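Home | Units | Checklists | Keys | Contact

Laundry room walk-through, Fistum House, ground floor
Checked by: Marit Aasen. Copy to: Debashish Siriwardena
Started 7:40 am, done before breakfast rush

Comments typed up fast, sorry for spelling. OK = fine, ACT = somebody needs to do something, N/C = didn't check this time.

1. Washer, outside
Door and ring wiped down: OK
Front panel, no dents or rust: OK
Energy label still on: OK. Lower left corner, leave it there please, Leszek wants it kept on for the inventory.
Door latch clicks shut: OK. Bit stiff. Push don't slam.

2. Washer, drum and seal
Look through the glass first, then open. People keep starting a load on top of what's in there. Item left in drum: ACT, whoever had the early slot. Rule is drum empty when you leave, door ajar. 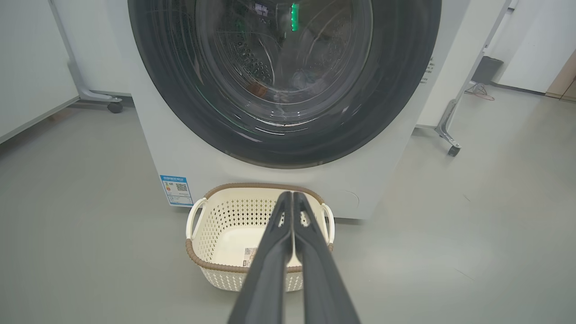 Rubber seal, pull back and check the fold: ACT. Grit and a hair tie in the bottom. Took out the hair tie. Needs a proper wipe with a damp cloth, not bleach.
Detergent drawer: ACT. Crusted up on the softener side. Soak it in the sink overnight, it lifts right out if you press the tab.

3. Water and power
Inlet hose, hand tight, no bulge: OK
Drain hose clipped to standpipe: OK
Plug and outlet, no scorching, not on an extension cord: OK
Shutoff valve turns: OK but needs two hands. Séverine couldn't budge it in May, so I've asked Tillow to send a plumber. No date yet.
Floor dry along base: OK when I felt it. Recheck after a full load.

4. Work surface
Wiped, no sticky spots: OK
Nothing heavy stacked near the edge: OK
Baskets on the surface only while sorting, then back on the floor by the washer. They get shoved along till one goes over the side and then its clean stuff on the floor.
Cords and cables not trailing where a basket gets dragged: ACT. Tidy back or coil up at end of session. 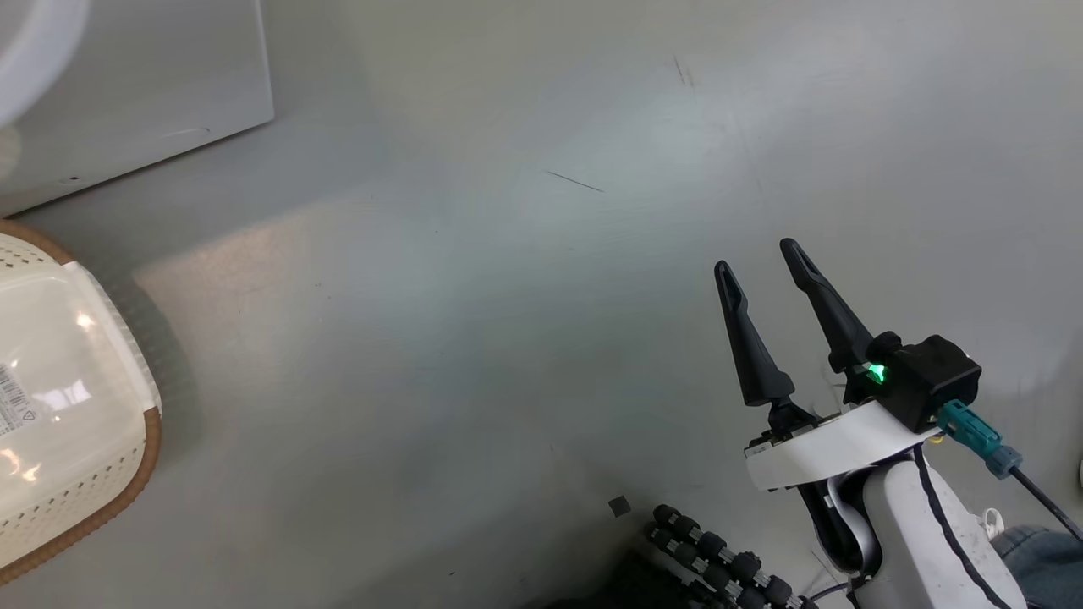 Small bits. Anything out of pockets (coins, screws, clips) goes in the jar, not left lying around. One screw in the pump last winter cost us 90 dollars and most of a morning.
Iron: N/C. Sverre had it upstairs.

5. Baskets
Rims, no splits or sharp edges: OK. Run your hand around under the lip, that's where they crack.
Side holes, nothing snagged: OK
Light-colored ones are for clean, the old gray tub is for dirty. Seen both used for both. Please stop.
Don't overfill. If you can't see over it on the stairs its too full. Max load on the sheet is 8 kg, I know no one weighs it, just use sense.

6. Floor and walkway
Clear path, door to washer: OK
Slip hazard, spilled powder: OK, swept it myself
Basket parked right in front of the washer: ACT. Fine when loading, move it after. Trip point for anyone coming in with their arms full.
Clothes hung over the side of things: ACT. Sleeves end up on the floor or shut in the door. Use the rack!! There is a rack.

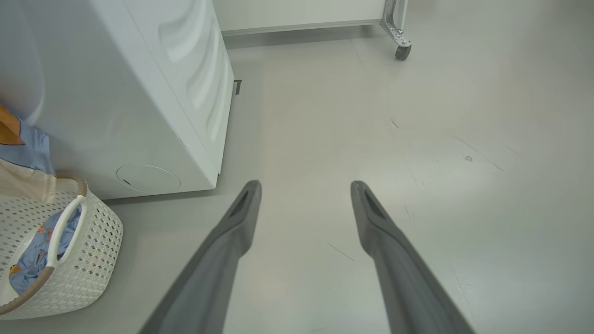
7. Drain filter
Cover closed flush: OK
Filter cleaned: N/C. Last signed for by Leszek Wasilewska, 37 washes ago going by the tally on the wall, so overdue. Shallow tray and an old towel before you open it. Let the water out slow. Turn it back till it stops, no tools.
Base clear, nothing pushed up against it: see 6.

8. Air and fire
Window opens: OK
Vent fan: ACT. Runs but rattles. Imai model, spare cover in the cuboard under the stairs.
Extinguisher tag in date: OK
Lint or rags piled in corners: OK

To do, in order
- Drawer soak: Séverine Carré
- Filter and seal: Leszek, with Debashish so two people know how
- Vent fan cover: Sverre Sjögren
- Shutoff valve: waiting on Tillow
- Cables, baskets, rack: all of us

Filter first if anyone gets a free half hour. Don't run the towels load until it's done, they shed the worst. Etidmont detergent is nearly out too, 7 scoops left in the box, whoever's shopping get the unscented.

Signed, M. Aasen. Next check same time next month.

2 comments | 0 shares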